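31/01/2019

Changed the bed today, finally. It had been on the list since the weekend and I kept putting it off because the bed sits hard against the wall and the far side is a pain to reach. There are two ways to do it. Either I pull the whole thing out and then have to shove it back, or I kneel in the middle and tuck the far corners by feel. I knelt.

Stripped it after breakfast and had the old sheet and both pillowcases in the machine before nine. The duvet cover went in a second load. While the mattress was bare I ran the vacuum over it and down the gap along the wall, as far as the narrow nozzle would go. Got a lot of dust, a sock, and a pen I'd given up on.

I used the khaki fitted sheet, the one I bought in the July sale at Brevesero. It was sold as "olive" and it's olive in some light and closer to beige in most. I didn't love it when it came out of the package but it doesn't show everything the way the white one does. It has been through the wash maybe a dozen times and the elastic is still good. The Tanabe set cost more and the elastic went on that in less than a year, so I won't be buying those again.

The first try I had it on sideways. I always do. The label is supposed to go at the bottom right corner and I can never remember whether that's my right lying down or my right standing at the foot. Took it off, turned it, started again with the far corners. The far right one wouldn't go down properly. I got the elastic over the edge but the cloth kept coming back up a little by the wall, and after the third time I left it.

Then I smoothed it out from the wall toward me with my forearm. That took care of most of it, apart from one long fold.

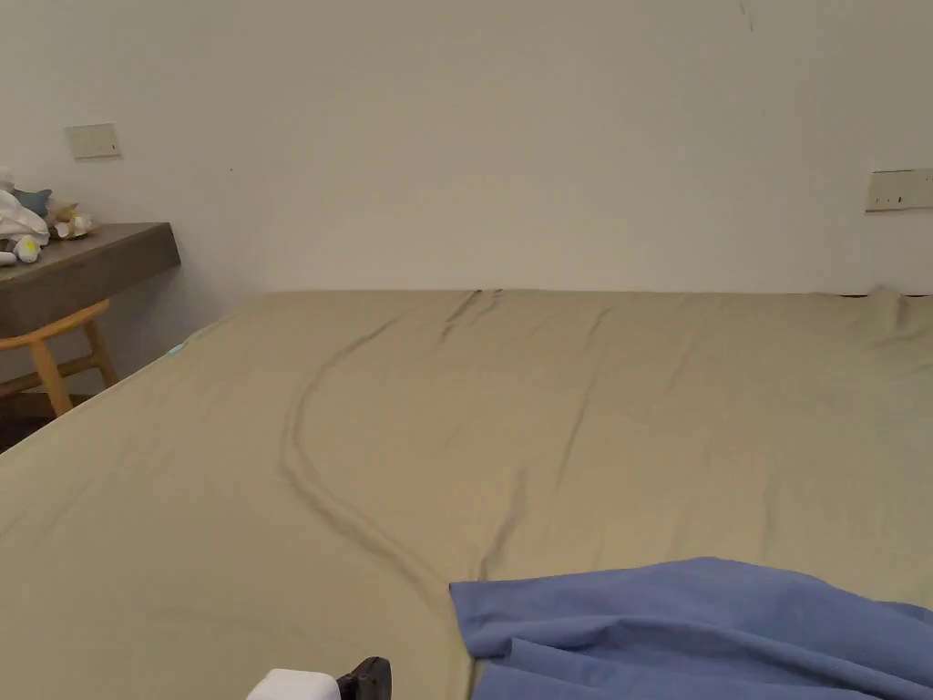
*Fitted sheet on, blue on top. Still the one big crease.*

I thought about ironing it in place and decided that was ridiculous. Slept on worse. I did try pulling from the near side, and the fold moved over and became a different fold. There is more sheet than mattress, I think. The package said it fits up to a deep mattress and mine isn't deep, so the extra has to go somewhere. Next time I'll measure before ordering. I wrote the mattress size on a card once and put the card somewhere safe.

Stopped for lunch. Soup from the freezer, the lentil one, with the end of the bread. It needed salt.

After that I did the closet shelf where the bedding lives, since I had the door open anyway. Everything came down onto the chair. I kept 4 pillowcases and put the thin ones in the rag bag. The flannel sheets went to the front because it's supposed to be cold through the weekend, and the summer quilt went up top in its zip bag. One of the storage boxes from Clukar has a cracked lid. I taped it. The crack was there before the tape and it'll be there after, but it closes.

Found the receipt for the mattress folded inside an old pillow protector, which is apparently where I keep receipts now. Order number 1673, from Skesetti, back when they still had the store by the bus station. The warranty is longer than I remembered. I put the receipt in the folder with the other papers — the real folder, in the desk.

Second load came out of the dryer a little before three. The duvet cover had swallowed a pillowcase again, and the pillowcase was still damp right through, so it's hanging over the shower rail. Got the duvet back into its cover by the inside-out method. It took two goes and I was hot by the end of it. Buttoned all the buttons, for once.

Paid the electric while I was sitting down. $184, up from last month, and I suppose the dryer isn't helping. I should use the rack more. There's room for it in the hall if I move the shoes.

Left the bed open for an hour with the window cracked, then made it up properly. The room smells of detergent and cold air. Hall light bulb still needs replacing, and I'm out of dryer sheets. Both on the list for Saturday, along with milk.

Early night. Clean sheets, so I'll shower first.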